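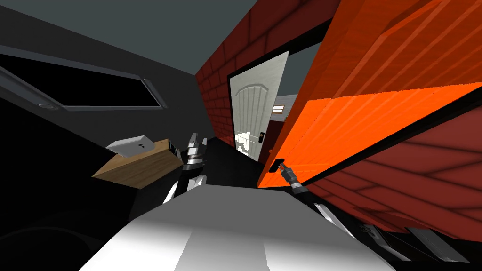

Orange plank-textured panel with a small black handle, computer rendering.

Undbridge Village Hall refurbishment: progress to the end of June

Work restarted after the Easter break and the main hall is back in use on weekday evenings. The roof over the kitchen has been stripped and relaid, and the two leaks reported last time have been dealt with. Indwood supplied the replacement rafters a week late, which pushed the plastering back but did not add to the cost.

The grant has paid for 60 metres of new guttering and 24 stacking tables. We had budgeted for 25 tables, but one line was discontinued and we took the refund. The old tables went to the pre-school at Brumora, who collected them on a Thursday.
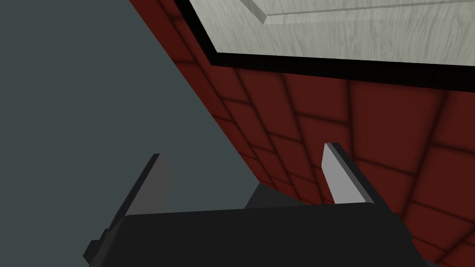 Heating is the main item outstanding. Charvát surveyed the boiler room and advised replacing the pump as well as the controls. Their quote is within the contingency and we would like your agreement before placing the order. The pipework under the stage is sound and can stay.

Bookings have held up better than expected. There were 133 in the period, against a target of 100 set in the original application. The lunch club moved to the chapel while the kitchen was closed and has now come back. The badminton group has asked for later sessions and we are looking at what that would mean for lighting costs.
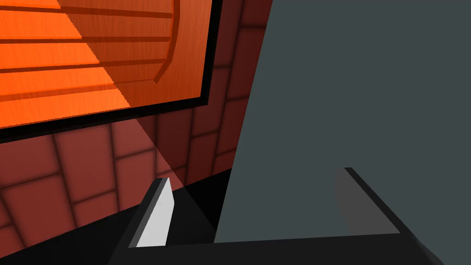
The car park has not been started. The county wants a revised drainage plan, and our surveyor is preparing one. We expect to submit it in August and will move the surfacing to autumn.

Payment requested this period: second instalment, as set out in the schedule. Invoices are attached separately.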